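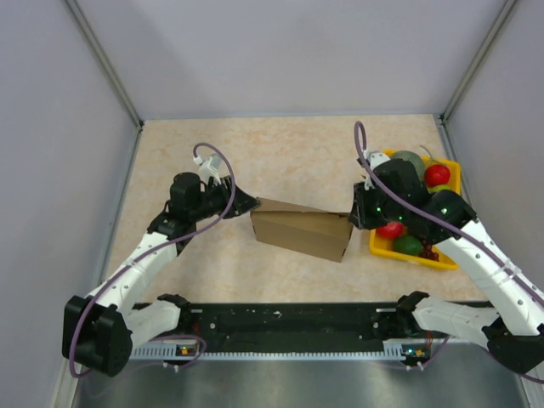 Gasdale, July 21, 2026

Gasdale Neighbors Board > Home and Yard > Resurfacing an old countertop or starting over

finnb_gasdale
Original poster

We bought the house on Kermani Street in June and the kitchen counter is the original one from the seventies. It isn't falling apart. The surface is dull near the sink, there are knife marks by the stove, and the seam where the two runs meet in the corner has lifted enough to catch a sponge. The cabinets underneath are solid and we want to keep them.

My choices as I see them are to use one of the paint-on resurfacing kits, glue new laminate over the old, or tear it off and put in a new top. We'd like to stay cheap, since the roof is next. My wife likes a light background with a bit of swirl to it, beige or cream. I don't care about color, I just want to be able to set a pan down without thinking about it.

Has anyone done the kit and lived with it for more than a year?

Finn Baumgart

marlow_st
Member

I did the kit in our last place. It looked good for the first winter. By the second one it was chipping at the front edge where everybody leans, and there was a yellow patch by the toaster. I touched it up twice and you could see both repairs.

If you're selling soon it's fine. If you're staying, put the money toward something else.

cullinane_s
Member

I'll disagree with marlow_st a little. Ours is four years in and still holding up. The difference is the prep. I washed it with degreaser, sanded, washed it again, let it dry overnight and then sanded again the next morning. Most people scuff it for a few minutes and start painting.

You do have to baby it, though. No hot pans, no cutting on it, no bleach. So going by Finn's last line, the kit is probably wrong for him. But no laminate likes a hot pan either, so he's going to need a trivet whatever he picks.

Saoirse Cullinane

tbird_garage
Member

Tear it off. A straight run of ready-made counter doesn't cost much and you can have the old one out before lunch. The screws come up from underneath through the corner blocks. Turn off the water, disconnect the sink, cut the caulk along the wall, and lift. Get a second person for the lifting.

Going over the old stuff is how you end up with a counter that's higher than the stove.

finnb_gasdale
Original poster

I hadn't thought about the stove height. I just measured and the counter is already a hair above it.

tbird, what about the corner? It's an L. Do the ready-made ones come mitered?

tbird_garage
Member

Some do. You buy a left and a right piece with the miter already cut and they bolt together from below. Check which is which before you load them in the truck. Left and right are as you stand facing the corner. I got it wrong and had to drive back.

Put glue in the joint as well as the bolts. If your corner isn't square, and in those houses it isn't, you'll have a gap at the wall on one side. You can scribe the backsplash to fit if it isn't too bad.

oldmill_dee
Member

I have a different opinion from everyone. Leave it alone.

Those seventies tops were thick and they wear better than what's in the stores now. Knife marks don't hurt anything. The lifted seam can be fixed in an evening. Warm it with an iron through a dish towel on a low setting, work contact cement under the edge with a thin blade, and clamp it with a board and some weight on top. Leave it until the next day.

Then spend what you saved on the roof.

marlow_st
Member

The iron trick works if the wood underneath is dry. If the seam lifted because water got in, the particleboard is swollen and it won't lie flat whatever you do. Finn, press on it. If it feels spongy or stands up higher than the rest, that part is finished.

oldmill_dee
Member

That's fair. I should have said to check for that first. Mine was in the corner away from the sink.

finnb_gasdale
Original poster

Pressed on it. It's firm, and level with the rest once I hold the edge down. The sink is on the other wall, so I think it just let go with age.

I'm leaning toward Dee's idea for now, which my wife is not thrilled about.

cullinane_s
Member

A middle road for your wife. Do the seam now and order samples. The sample chips are tiny and they mislead you badly on anything with a pattern. A swirl that looks quiet on a chip can look like a lot when you've got ten feet of it. Ask the store if they'll lend you a larger piece and leave it on the counter for a week. Look at it in the morning and again at night with the kitchen lights on. The creams especially change. We had one that went peach after dark and I would have hated it.

Kulum on the highway lent me a piece. I had to leave a deposit and got it back.

tbird_garage
Member

Kulum is also the most expensive place in the county. Didus has the same kind of thing in the back room, past the doors and windows. Ask to see the discontinued ones.

cullinane_s
Member

Didus wouldn't lend me anything and the man at the desk was short with me. You get what you pay for.

tbird_garage
Member

I paid less and got a counter.

jpw_eastside
Member

I clean houses, so I see a lot of these after they've been lived in. Some notes.

Plain dark tops show every crumb and water spot. People choose them in the store and complain within the month. Something light with a faint pattern hides the most and is the easiest to keep looking decent. The exception is turmeric, which will stain a cream top if it sits overnight. Baking soda paste lifts most of it. Don't use the rough side of the sponge on any of them. That's what makes the dull area by the sink, more than age does.

On the painted kits, I can nearly always tell which ones they are by the edge. Sorry, Saoirse.

cullinane_s
Member

You haven't seen mine!

jpw_eastside
Member

True.

marlow_st
Member

Can anything be done about a dull patch on regular laminate? I have one now, and no kit this time.

jpw_eastside
Member

Not really. The wear layer is gone there. You can rub in a countertop polish and it will look better for a week or so. Some people use car wax, but I wouldn't where you make food. I tell people to keep the dish rack over it.

finnb_gasdale
Original poster

Update. I did the seam last night. Low iron, dish towel, a putty knife to get the cement in, then a scrap of shelf board across it with two paint cans on top. I took the weight off after work today. It's down and the sponge goes over it. There's a thin dark line where it used to gape, and I can live with that.

One thing for whoever reads this later. Open the window. The cement smells much worse than I expected and it hung around through supper.

We're going to get samples and plan on a new top after the roof. I'll go to both stores and report back.

oldmill_dee
Member

Glad it held. Keep standing water off it and it should see you through.

tbird_garage
Member

When you do get to it, measure the depth at both ends and in the middle. Write it down and take it with you. Don't trust your memory in the store.

marlow_st
Member

And check whether your sink is coming out in one piece. Mine had rusted clips underneath and I had to cut them. It added half a day and I needed a new sink, which I hadn't planned on.

finnb_gasdale
Original poster

I'll look at the clips this weekend. Thanks, everybody.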